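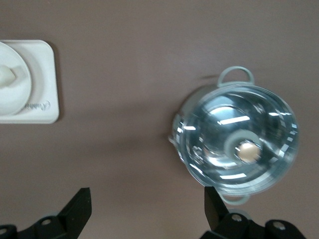

**Trarero opens kitchen task sessions in Bavville**

Trarero has started recording kitchen tasks by remote control at its Bavville workshop. Operators steer a two-fingered gripper with a pair of hand controllers and work with ordinary household things – a clear glass pot, a white plastic kitchen device, small items that fit inside the pot.

The company plans to collect 2,309 demonstrations by October. So far it has more than 400. Each one is a single task done start to finish by a person, and the recordings are then used to train the arm to do the same task without an operator.

Dorota Kaczmarczyk runs the sessions. She said glass is the hardest material on the list. "You get the ceiling lights in it and the edges seem to shift. We ask people to slow down when they get near the rim."

New operators spend their first morning guiding the arm by hand before they move to the controllers. Boris Hájek, who trains them, said most are comfortable by mid-afternoon.

Attempts that fail are kept and labeled separately. The kitchen set will be followed by a laundry set, to be recorded at the Gillies site with the same controllers. Operator shifts there are open for sign-up now at the Bavville front desk.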